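Hands at Kotholm: the gripper work, in pictures

Skernier began its automation program at the Kotholm site in April, and the company has been generous with its promises ever since. The dull jobs go, the people stay, everybody learns something new. I spent part of a shift on the floor there and came away with more questions than I had going in.
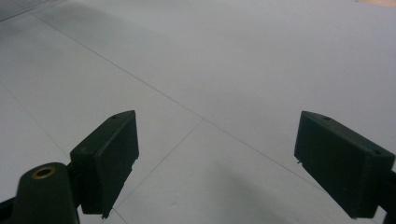
It still takes one of us to hold it, according to a worker on the early shift, and they pay the same for holding it as they did for sweeping, so I'd like to know which part of this is the promotion.

Two green fingers of a hand-held gripper over the floor tiles. The tool is how people at Kotholm now show a machine what a hand does. Skernier calls the job "motion instructor." The pay slip says general operative.

The rest of the pictures from that shift are being held until Skernier has cleared them, so the captions I wrote for them run here on their own.

The target sheet. Each instructor is asked for 188 recorded pickups per shift. A pickup that gets rejected has to be done over, and the time for that comes out of the same eight hours. Skernier says the target was set after consulting staff. The staff I asked remembered a slide.

The break room at 10 in the morning. Management's poster says the tool is light. People who use it all day talk about their wrists. Both can be true, but only the first got a poster.

The old packing line. Stemwood, which supplied the previous round of machinery, said in its sales material that the line would free up 50 workers for "higher-value tasks." I asked what those tasks had been. Some went to the loading bay, and others left when their contracts ran out. I couldn't find a list, and I was told there wasn't one.

The training corner. New instructors get a morning with the gripper and a laminated card. The company counts 61 people as retrained on this basis, and that figure appears in its brochure without the word "morning."

The notice board. A letter from Gavalas, the consultants on the project, puts the recordings needed for the first stage at some 400 hours. It doesn't say what the instructors do in hour 401. I asked twice and was sent the brochure both times.

The gate at shift change. A few people told me they like the work better than packing, and I believe them. It's quieter, and you can sit for part of it. They would also like to see something in writing about next year.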